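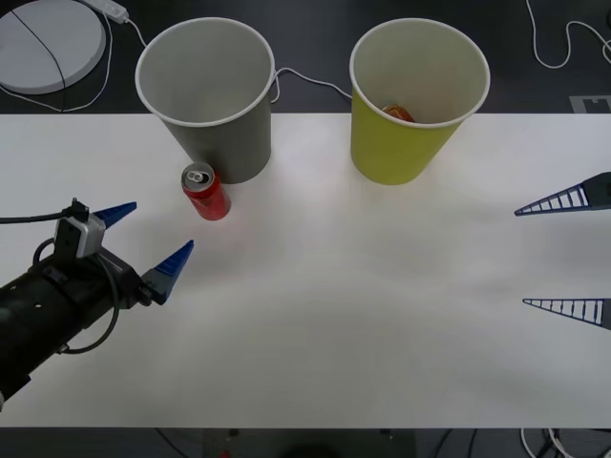 Zdislava Danko, 22/11/2006

I have a question about paper cups for our children's afternoon at Kusgate. We sort small things into cups by color, and after that the children get a drink. I bought two kinds, a gray one and a yellow-green one, both with the white rolled rim. The small orange piece in the yellow-green cup is easy to find against the pale inside, so I am happy with the colors. My problem is the stability. When a child reaches for a can of soda standing close to the cup, the cup falls. Should I buy heavier cups, or put something in the bottom?

kodikara222
Put a little dry rice in the bottom. We did this in July and it helped very much.

Delyth Samuel
I don't agree with the rice. Small pieces disappear in it and then you are searching with your fingers. Move the drinks to another table. A red can next to a gray cup takes all the attention of a small child anyway.

kodikara222
We have only one table, so this is not possible for everybody. With big pieces the rice is fine.

Pralport
You can also put one cup inside another. Two together stand better than one, and you can still use them for drinks later if they are clean.

Delyth Samuel
That is double the cups. Our club ordered 3,000 from Zandedska and I thought they would last forever - they lasted five months.

Zdislava Danko
Thank you for the answers. My pieces are small, so I will not use rice. I will try the double cups on Friday, and the drinks will wait on the window shelf. Does somebody know if the Zandedska cups have the same rim? Mine is a bit soft when it is squeezed.

Delyth Samuel
Same type of rim, but I find it harder. They don't sell the yellow-green any more, only a darker green.

Last updated: Wednesday, 18:05

This site uses cookies to remember your login. By reading further you accept this.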